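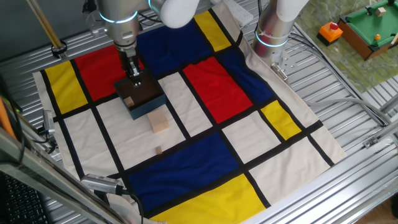
Plena 2 review: relabeling demonstrations for two-arm cube and box tasks

Reviewed by Brendan Tully

Plena is a software package from Skakon for training manipulation policies from teleoperated demonstrations. Its main feature is a relabeling pass. Before training, the package splits each recorded demonstration into short segments at contact changes (gripper closes, object leaves the table, object is released) and assigns each segment a goal taken from its own last observation. The policy is then trained on segments and goals, with a small sequencer on top that picks the next goal. The claim in the release notes is that this needs fewer demonstrations than training on whole episodes. I tested that claim and did not test much else.

Setup

The test bench has two arms, one with a two-finger gripper, over an aluminum table. Objects are plain wooden cubes of different sizes and an open, square box in dark teal-blue. The table is covered with a cloth printed in black lines and blocks of red, yellow, blue and white. I kept the patterned cloth for all runs. A plain background flatters any vision policy, and most of the published results for segment-based methods use one.

The task is to place a cube in the box and then move the box by its rim to a given cell of the pattern. Only one arm is required, but the policy controls both, and a run counts as failed if the idle arm enters the working area. Success also requires that the cube still be in the box at the end.

The baseline is Eskola, trained on whole episodes from the same recordings with its default settings. Both methods received the same camera images and the same joint data. I trained on sets of 400, 800 and 1,000 demonstrations, each smaller set being contained in the larger one. Every trained policy was run for 108 trials, with start positions drawn once and reused for all conditions.

Installation

Uneventful. The converter for recorded data expects gripper width as a continuous value. If the logs store open and closed as a flag, the segmenter still runs, reports no problem, and puts nearly all of its boundaries in the wrong place. This cost me most of a morning. A warning would be easy to add.

Configuration is a single text file. The defaults are sensible except for the minimum segment length, which is set too high for small objects. A grasp on the smallest cube is short, and at the default setting it gets merged with the approach before it. I lowered the value and left everything else alone.

Results

At 400 demonstrations the difference is large. The Plena policy finished the full task in more than half of its trials. The Eskola policy placed the cube fairly often but rarely completed the box move afterward. At 800 the gap narrowed, and at 1,000 I could not separate the two with this number of trials. The claim of better data efficiency holds for this task at the small end, and I would not extend it further.

Failures were of different kinds. Eskola tended to stall after the first placement, with the arm hovering over the box. Plena did not stall, but its sequencer sometimes selected the box-move goal before the cube had been released, and the cube came back out with the gripper. Retraining the sequencer alone, with extra weight on release segments, reduced this. It did not remove it.

Rim grasps were the weak point for both. The box wall has to enter between the fingers at close to the right angle, and small errors in yaw push the box along the cloth instead. The cloth then wrinkles, which changes the background for the next trial. I flattened it by hand between runs.

The dark box on the dark blue cells was harder for both methods than the same box on white. I had expected segment goals to help here, as the goal image shows the box in its final cell. They made no measurable difference.

Ablation

I ran one. With relabeling turned off and the sequencer left in place, performance at 400 fell to the level of the baseline. With relabeling on and the goals supplied by hand in the correct order, it was slightly better than the full system. The gain therefore comes from the relabeling, and the sequencer gives a little of it back.

Documentation and support

The documentation covers training well and evaluation poorly. There is no built-in way to fix start positions across runs, so I wrote my own. The segment viewer is good, and I would use it on recordings intended for other methods. A question about the gripper flag was answered in two days, with a promise to check for it in the July update.

Who should use it

Groups with small demonstration sets and tasks that break up cleanly at contact events should try it. For tasks with continuous contact, such as wiping or insertion, the segmenter has little to work with, and I have no results to offer. With 1,000 or more good demonstrations already on disk, stay with whatever is currently running.

Version tested: 2.1, default network size, one training seed per condition.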